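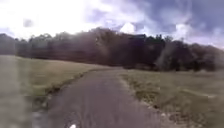 里斯园区步道自动巡查

里斯园区步道自动巡查,是里斯(Riis)园区在养护部门推行的一套无人巡查办法,由一种小型轮式机器人沿园内铺装步道行驶,记录路面、路缘和两侧草地的状况,再由养护人员核对并安排维修。机器人型号为Sultis,路线规划与记录软件名为Tevitz,系统的安装和维护由Dilitel公司承担。这套办法规模很小,却常被从事绿地养护的人谈起,因为它碰到的是一类特别朴素、特别难缠的工作环境:没有标线的旧沥青路、边界破碎的草皮,还有随天气变来变去的光线。

目录
1 背景
2 工作环境
3 系统构成
4 作业流程
5 对岗位的影响
6 局限与争议
7 术语
8 参见

背景

里斯园区的步道总长将近3200米,多数路段狭窄,小型货车开不进去,长期以来只能徒步巡查。巡查员带着夹板和纸质表格出门,边走边记,回到工具房后再把内容誊到登记簿上。遇上雨季,纸张受潮,字迹模糊,同一处裂口在不同人的笔下可能叫“东坡弯道”,也可能叫“大树前面那个弯”,到了派工的时候往往要再跑一趟确认位置。

养护部门最初想解决的其实就是誊写和定位这两件麻烦事。引入机器人是后来的主意:既然要给每条记录配上位置和影像,不如让一台机器稳稳当当地把全程走完,人腾出手来去修。试运行从七月开始,先选了草地间的一段,熟悉之后才扩展到林下路段。

工作环境

步道自动巡查与仓库、车间里的自动搬运差别很大。室内地面平整,有墙有柱,可以贴标识;园区步道两边常常只有草。路面为深灰色沥青,表面粗糙,带有浅色的条痕和斑块,远处缓缓向左弯去,一直到树丛脚下才看不见。对人来说,沿着它走再容易不过,对机器来说,光是判断“路到哪里为止”就是一道很有意思的题。

难点首先在路缘。左侧沥青与草皮的交界参差不齐,夹着一条颜色较深的土和一簇簇草,铺面略有崩碎;右侧则散布着浅色小石子和碎屑,草叶搭在铺面边上。软件若把边界划得太靠外,车轮会压到松软处;划得太靠内,又会漏掉最值得记录的破损,毕竟旧沥青路的损坏常常从边上开始。

其次是光线。阳光从左上方强烈照来时,云层亮成一片白,树丛却暗得几乎分不出枝叶,明暗相差极大。嵌在林线树冠间那个形似屋顶的深色轮廓,在这种逆光里也只剩一道平直的上缘。Tevitz因此为逆光时段单独设了一组判断门槛,并允许养护人员手动标注“此段光线不可靠”。

再次是路面上的小东西。路中间一个醒目的小白点,可能是垃圾,也可能是一块浅色石头,隔着一段距离谁也说不准。系统对这类目标的处理方式相当坦率:一律记作“待辨认”,交给人看。

系统构成

整套系统包括以下部分。

Sultis巡查车:四轮底盘,装有朝前的摄像头和测量路面起伏的传感器。车体重35千克,一个人推得动,两个人抬得起来,这一点在选型时很受养护人员看重。

Tevitz软件:负责规划路线、划定路缘、生成记录。每条记录包含影像、位置、类别和建议处理的先后次序,养护人员可以修改其中任何一项,修改痕迹予以保留。

充电与存放点:设在工具房内,由当班人员开关。

人工核对台:一块屏幕加一张旧办公桌,也是全套系统里使用时间最长的部分。

作业流程

清晨6时半,当班人员检查轮胎和镜头,把巡查车推到起点,启动后跟行一小段,确认制动正常。随后车辆自行前进,速度低于常人步行。前方出现行人、犬只或推车时,车辆停下,等对方走过再继续;若等待时间过长,会向当班人员发出提示。

巡查结束后,记录传到核对台。核对人员逐条查看,把误报删去,把相邻的几处合并,再给需要维修的地点填写工单。工单按做法分成清扫、填补、切边和上报几类。清扫和切边当班即可处理,填补需要备料,上报的项目则转给园区工程组。

落叶季节,核对的工作量明显增加,湿叶贴在沥青上,颜色与浅坑相近,误报很多。养护部门的做法是先清扫再巡查,次序一换,核对台就轻松多了。

对岗位的影响

这套办法最值得一写的地方,是它改变了养护人员一天的样子。过去上午大半花在走路和记录上,真正动手维修要等到下午;如今核对集中在上午前段完成,其余时间都可以带着工具出去。养护组共有两个巡查岗位,推行前后都予以保留,岗位名称改为“巡查与核对”,职责里加入了判读影像和维护类别清单。

养护组长凯莉·卡尔代拉(Kelly Caldeira)参与了类别清单的编写。初版清单由Dilitel提供,术语偏重公路工程,有些词园区里没有人用。她带着同事把多年来的口头叫法整理进去,“啃边”“翻皮”“石子溜坡”这些说法如今都是软件里的正式类别。这份清单后来成为新员工入门的读物,老员工凭眼力和脚感积累的知识,就这样有了一份人人可查的文字,实在是件了不起的事!

培训也随之变化。新员工先跟着老员工徒步走完整条路线,再学习使用核对台。养护部门坚持这个顺序,理由是没有亲脚踩过松动的路缘,就很难从画面里认出它。

身体负担方面,反复弯腰查看和冒雨填表的情况减少,久坐看屏幕的时间则有所增加。核对工作因此改为轮换,每人连续判读不超过两小时,中间穿插户外作业。

局限与争议

巡查车只能看见它经过的地方。草坡深处、树冠内部和排水口下方仍需人工检查,枯枝隐患也不在它的识别范围内。大雨和积雪时停用。

影像质量是另一个常被提到的问题。靠近车头的路面容易发糊,颗粒感重,细小裂缝分辨不清,核对人员有时仍要到现场看一眼。部分员工认为,这类复查抵消了一部分节省下来的时间;也有人觉得带着准确位置去复查,比从前满园子找要愉快得多。

隐私方面,园区规定画面中如有行人,须在存档前作模糊处理,记录只供养护使用。员工的核对速度不列入考核,这一条由员工提出,写进了部门的作业规定。

术语

啃边:沥青铺面边缘受压或受水后逐块缺失,形成不规则缺口。
翻皮:路面表层细料脱落,露出粗糙骨料。
石子溜坡:路肩石子向铺面或草地一侧散落。
待辨认:系统无法归类、须由人判断的目标。
光线不可靠:因逆光或强烈反光,影像不宜作为派工依据的路段标注。

参见

步道养护
移动机器人
路面病害
绿地管理
人机协作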